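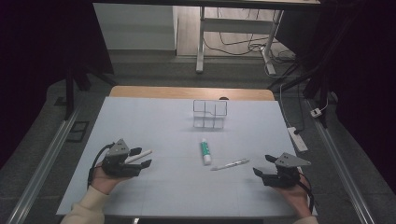
Work table at Tremwood, with the desk organizer toward the back.

Mollside Weather Diaries: progress report to the Besent Fund
7/20/18

We are past the halfway point of the grant and there is a lot of good news to share, so please forgive a longer letter than last time! The Mollside weather diaries were kept by the same farming family from 1782 onward, one bound volume after another, and all 26 of them have now been photographed from cover to cover. The last four volumes were the ones we worried about in our first report. Their spines are tight and the ink goes right through the paper, but slowing down and using a softer light got us pages that can be read on screen without squinting.

Transcription is moving along too. The early volumes are the hardest, partly for the handwriting and partly for the spelling, which changes from one entry to the next (we have "drizell," "drissel" and "dryzle" on a single page). We decided in the spring to keep every spelling just as it was written and to put the modern word in a second column. It makes for more typing, but anyone searching for drizzle will now find all of it. The typed pages go into Sala, our catalog, where each day has its own entry with wind, sky, rain and whatever else the writer felt like putting down.

And what they put down is wonderful. We expected frost dates and hay. We did not expect a long quarrel over a borrowed ladder, which runs through most of one winter and is mixed in with the wind readings, or the very careful notes on when the swallows came back to the barn. The swallow notes are so regular that we have given them their own tag in Sala, along with first frost, last frost, ice on the pond and first cut of hay. A teacher in Tremwood has already asked to use the frost dates with her class.

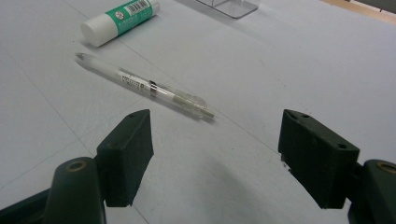 Gunhild Østergaard read the first batch of typed pages in draft and wrote back that the wind words were what she would most like to see handled with care, as "a stiff air" and "a fresh air" may well have meant two different strengths to the person writing, and it would be a shame to fold them together. She also asked whether the family moved house partway through, as the notes on morning fog change so suddenly.

Both points were a great help. We have gone back and split the wind words, and there is now a short list of them at the front of the catalog with the entries where each one first shows up. As for the move, we think she is right. The diaries never say so outright, but the pond drops out of the entries in the same season that the fog does, and a brook comes in. We have asked for the old land records and hope to settle it before the next report.

The public evening in Tremwood was a joy. We set out chairs for 50 and had to bring in the benches from the hall. People came with their own family notebooks, and one man read aloud the diary entry for the great hailstorm while the rest of the room sat perfectly still. Several people stayed late to puzzle out the hard words with us, and "mizzock" now has three possible meanings, none of which I would bet on. We would love to hold a second evening once the later volumes are typed.

On spending, the photography came in a little under what we had planned. With your agreement we would like to move what is left over to the boxes and folders for the original volumes, which are still in the cardboard they arrived in. The cost of typing is on track. The one line running over is travel between Mollside and Tremwood — we made more trips than planned when the tight volumes had to be done in stages — and I have put the details on the attached sheet.

Still to do before December:
Finish typing the later volumes and check them against the photographs.
Open the Sala catalog to the public, with the wind list and the tags.
Write the short guide to the handwriting.
Settle the question of the house move, if the land records allow it.

We are also talking about a small printed booklet with a year of entries in it, one for each week. Everyone on the project has a favorite year and they are all different, so that choice may take longer than the printing. I am holding out for the ladder.
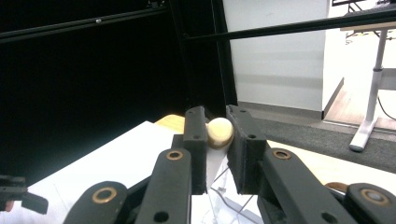 Small cream-colored piece with a clear acrylic stand beneath it.

Thank you again for backing this. The next report will come with the catalog address and, I hope, a first sample page of the booklet.

Filed under: Grant Reports, Local History, Weather
Contact us | © 2018 Mollside Weather Diaries | Back to top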